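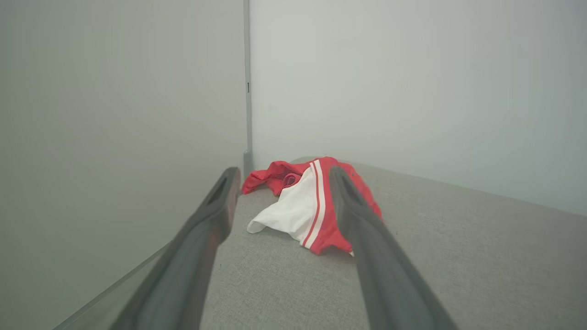

According to one retail investor in the Votthorpe sample, the dividend was the only number she ever looked at, and she would have sold her Eretti shares on the morning it was cut. Answers of this kind were frequent in our interviews, and they are the reason why we treat the payout decision separately from the earnings surprise in this section.

Figure 3. A red and white garment on a gray upholstered surface.

4.2 Reaction of small shareholders to payout cuts

We follow 3,000 private accounts over 9 quarters. An account enters the sample if it held shares of Eretti or Mahawong at the start of the period. Both firms sell clothing and household goods, and both reduced their dividend once, Eretti in February and Mahawong two quarters later. Hirnodis, a firm of comparable size in the same sector, kept its dividend unchanged and serves as the control.

The selling after a cut is not spread evenly. It is concentrated in the first 20 trading days, and after this window the accounts of the three firms behave in a similar way. Holders who had chosen to reinvest their dividends sold less than holders who received cash. This difference remains when we control for the age of the account and for the size of the position — two variables which are themselves strongly related.

One possible explanation is that cash holders use the dividend as regular income and therefore notice the cut sooner. Our data do not allow us to test this directly, as we do not observe withdrawals from the accounts. We also can not exclude that some holders sold for tax reasons, in particular at Mahawong, where the cut was announced near the end of the tax year.

The estimates in the next section use the shorter window only. Results for the full period have the same sign but larger standard errors.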